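Progress report, handling rules for hand-held grippers
Clelura project, Kistbridge site
3/4/21

Status: on track for the rules draft, behind on the operator sheet. Short version first. Draft 2 of the handling rules is in use at both benches. The naming rules are done. The inspection rules are done except for the wear section. The budget is fine, see the end.

What changed since October. We dropped the long checklist. It ran to several pages and people ticked it from memory, so it told us very little. The replacement is one page, kept at the bench, and it gets filled in before the first grasp and again at the close of the session. Same wording both times so the two halves can be compared. Prurkdale asked for a copy and have it.

Cloth work is where most of the rule writing went. Rigid parts were easy by comparison, you either have the part or you dont. With fabric the old text said "secure grasp" and left it there. New text says the fold has to sit between both fingers, and the operator keeps their own fingers on the handle side, clear of the linkage, from the moment the jaws start to close.

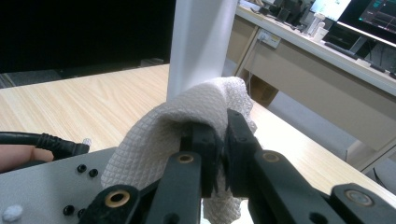 The other sticking point was how to label a try that was abandoned. Three labels now: complete, dropped, stopped by operator. We had a fourth ("unclear") and took it out, it was turning into a bin for anything awkward. If the operator can't choose, the record goes to a second reader who wasn't at the bench. Of 3244 records in this period, 321 went to a second reader. Higher than I'd like. Most were from the weeks before the labels were fixed, and I expect it to come down but don't have a clean number for that yet.

Naming and storage. Session, bench, tool, operator code, in that order, no spaces. No personal names anywhere in a record. Old records are being renamed in batches. Tedious, going OK.

Two-tool work got its own section, at Vitale's request. Their comment on draft 1 was that everything assumed one tool and one person, and they were right. The section now says: agree out loud which tool leads, the second tool does not close until the lead has hold, and either person can call stop without giving a reason. Both let go of the task on a stop, no finishing the fold first. 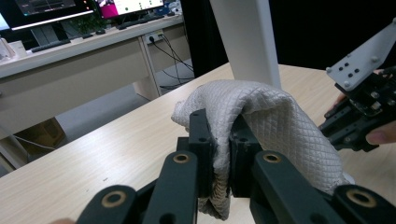

Still arguing over the approach side. One view is that the second tool should always come in from the side opposite the lead hand. The other is that this is too strict for big pieces and people will just ignore it. I lean to the second view. Draft 3 will probably say "agree the side before starting" and leave it to the pair.

Inspection. Pivots, finger screws, cable connector, plate fixings, once per session. Dust and lint wiped off at the close. What we lack is a limit for wear on the fingers, ie when is scuffed too scuffed. Clelura's own notes give no figure. Plan is to run one set of fingers for 50 sessions, log them each time, and set the limit from that. Not started, waiting on spare fingers.

Problems
- Operator sheet is late. My fault, the two-tool section ate the time.
- Kistbridge and Prurkdale still use different words for the same parts. Glossary half writen.
- Spares on back order, no date given.

Next period
- Draft 3 out for comment, Vitale first.
- Operator sheet finished and tried out on people who haven't read the rules.
- Wear log started if the spares come.
- Second reader count reported by month.

Money. Spend is under plan, all of it down to the spares not being invoiced. No change to the total requested. I would like to move the unused travel line to second reader hours, please confirm by reply if thats allowed under the current terms or if you need a form.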